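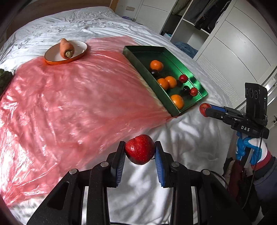

My lease on Hodoroagă Street ends in April, so I have spent most of the winter thinking about where my stuff goes. I have lived in this apartment longer than anywhere since my parents' house. It has one bedroom, a kitchen with a window over the sink, and a closet that was built by someone who did not own a coat.

The rent is going up to 815 a month. I could pay it, but I looked at what I was getting for it and started looking at other places. I found one two bus stops farther out. It's smaller by a good bit and it has a balcony. The woman showing it, Noreen Mughal, let me stand in every room as long as I wanted and didn't try to sell me on anything. I took it.

So now I'm getting rid of things, and I thought I'd write down how it's going while I still remember the order I did it in.

I started with the kitchen. Everyone I asked said to start with clothes, but I know which clothes I wear and I don't know what is in my kitchen. There was a drawer of lids with no containers. There was a rice cooker I got from Bouchra when she moved to the coast, and I had kept using a pot the whole time. I called her and asked if she minded my passing it on. She had forgotten she ever owned it. It went to Arsalan, along with a stack of plates, because his roommate left and took the good ones.

Books were harder. I told myself I'd keep 40 and let the rest go. That number came from measuring the shelf on the wall at the new place and guessing at how thick a book is. I ended up with a few over that, and they'll have to lie flat on top. The cookbooks I let go of almost completely. I look recipes up on my phone like everyone else, and the only one I open is the soup book with the broken spine, so I kept the soup book.

The library would not take my travel guides. They were polite about it. I left them in the lobby with a note and they were gone by the next morning, including one to a city whose airport has since moved.

Then furniture. I used a local listings site called Wonen for the big pieces. The desk went in an afternoon. The bookcase took two weeks and a lot of messages from people asking if it was still available and then never writing again. I learned to put the measurements in the first line. I also learned to say which floor I'm on, after a man came for the armchair alone, looked up the stairwell, and left. The armchair went later to a couple who brought a strap and knew how to use it.

The bed is staying with me. I measured it three times and it fits the new bedroom with 25 inches on the window side, enough to walk through if I turn a little. I did think about a smaller one. I sleep badly in small beds, though, and I would rather lose the floor.

Sheets and towels were the surprise. I own far more of them than one person can use. I had sets for a bed I gave away years ago, and towels that came from my aunt's house in a box I never fully unpacked. I kept two sets of sheets and the towels that still dry a person off. The animal shelter near the bus depot takes the rest, even the frayed ones, if they're washed first. Call before you go. They only take drop-offs until 2 in the afternoon and the door is around the side.

Papers I have not done. There's a file box under the window with every pay stub from my time at Workeo and the warranty for a vacuum I no longer have. Valdis Kazlauskienė, who lives downstairs and worked in bookkeeping most of her life, told me what I could throw out and what I should hold on to, and I wrote it on the lid of the box. The lid is as far as I've gotten.

A few people have asked if it feels good. Some of it does. The closet closes now. Other parts are just tiring — the decisions are small but they come one after another, and by evening I can't choose what to have for dinner. I've been doing an hour after work and then stopping, wherever I am, even if there's a pile in the hallway. The pile is still there the next day and I can step over it.

What's left is the box of papers, the stuff on top of the kitchen cabinets, and the balcony question, meaning whether I'm the kind of person who will grow anything out there or just put a chair on it. Nusrat has offered me two tomato plants. I said I'd tell her once I've seen how much sun it gets.

If anyone nearby wants a floor lamp, it works, the shade is a bit yellow, and you'd have to come get it.

Filed under: Home, Moving, Odds and Ends

Search this blog
Type and hit enter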